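The case for the clear worktop

Shared kitchens are usually judged by what has been put into them. When the residents' association at Nevport drew up its wish list in April, the longest entries concerned equipment: a second kettle, a larger toaster, a rack for spices. The association's position is that the most useful thing a shared kitchen can offer is a surface with no clutter on it.

The Makokha building has 158 residents and 18 kitchens. Each kitchen has one main worktop, and in most of them half its length is taken up by items that are used once a week or less. Residents then chop vegetables on the draining board, or carry hot pans to the table.

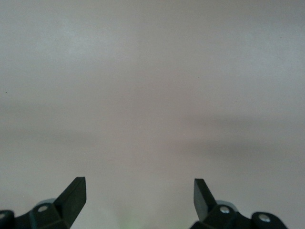
A pale surface with no loose items on it.

A surface in this condition is quickly wiped and ready for the next person. It also makes neglect easier to notice – a spill is dealt with sooner when it has no jars to hide behind.

Some residents object that a bare kitchen feels unwelcoming. The point deserves respect, and the shelves at Ongate show that personal things can be kept close at hand without covering the worktop. The association would support spending up to 3,000 on similar shelving before any further appliances are bought.

Comments on the proposal may be left at the Nevport office until 26/05/2018.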